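Branch cash handling and vault safety check, Võ Street branch
Filled in by: Brayden McKinnon
Month: January. Started 7:40 am, before doors

1. Vault door, dual control
OK. Both halves of the combination held by different people. Log signed both sides. Last combo change written down but no initials next to it, pls fix.

2. Time lock
OK. Opened when set, not before.

3. Teller drawers
Limit is 300 in loose small bills per drawer after close. Drawer 5 over. Second month running. Rest fine.

4. Bait money
Serial list on file matches drawers 1 to 4. Drawer 5 list is the old one. New sheet needed, copy to Hedatus security desk same day.

5. Alarm buttons
Tested with Juvero monitoring on the phone. All picked up except the one under the loan desk, needed two presses. Ticket 191 opened. Do not close it untill somebody has retested.

6. ATM, lobby
Card slot checked for skimmers, none found. Keypad shield loose on left side. Camera above it good. Receipt bin overfull, account digits showing on some slips, moved to shred.

7. ATM, drive-up
Light out over the lane. Facilities told by email, no answer yet.

8. Safe deposit room
Sign-in cards complete. Guard key was in the lockbox. Room door closes slow, closer needs oil or replacing.

9. Wire desk
Callback sheet: any wire over the branch limit gets a call to the number on file, NOT the number in the email. Pulled a handful. One has "called" written and no time. Not good enough.

10. Coin and bill counters
Flellola counter serviced, sticker current. Ran a strap of 200 ones through it, count matched. Dust in the hopper though. 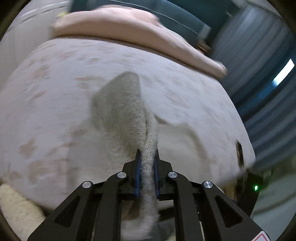 Gordon Carrier: disagree on 3. Drawer 5 is the merchant window, it takes deposits right up to close and the limit was set before we had merchants coming in. Raise the limit or give them a second drop, but stop marking it as a fail every month.

BM: Fair, but the limit is the limit until it's changed in writing. Stays a fail. Send me the request for a second drop and I'll sign it today.

11. Opening procedure
All clear signal used. Second person waited in car as required. Signal hasn't been changed since fall, change it.

12. Shred bins
Locked. Key tag missing on the back one.

Result: pass with open items (1, 3, 4, 5, 6, 7, 8, 9, 10, 11, 12)
Recheck 4, 5 and 9 first, the rest by next montly visit.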